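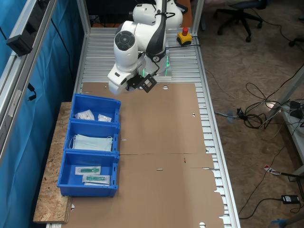

Section 9. Fitting the smoke alarm and getting everyone used to it

Your Zulldale alarm comes ready to go apart from its battery, so please set aside a quiet half hour, preferably in daylight and with the dog or cat in another room (the first beep is a loud one, and we have had letters!).

1. Choose a spot on the ceiling, as near the middle of the room or landing as you can manage. Keep it at least 600 mm from any wall, lamp or beam.

2. Hold the base plate up and mark the two screw holes in pencil. Have somebody steady the ladder for you, even if you feel quite happy up there.

3. Screw the base plate in place, snugly but not so hard that it bends.

4. Slide in the battery and twist the alarm clockwise until it clicks. A small light will blink once a minute from now on.

5. Press and hold the test button until you hear three beeps, then let go.

Note: If the alarm stays silent, take the battery out, wait a moment and try again. Nearly 400 households wrote to us last year about this, and most had left the little plastic tab on.

Caution: Never paint the alarm or hang decorations from it, and do keep it away from the kettle and toaster.

6. Walk the way out with everybody in the house, pets included. Wubit Ayele, who wrote our first booklet, kept her cat carrier and a spare lead by the front door, and we still think that a lovely habit to copy.

Test the alarm every month, and give the vents a gentle going over with a soft brush each November. For what the different beeps mean, turn to page 77.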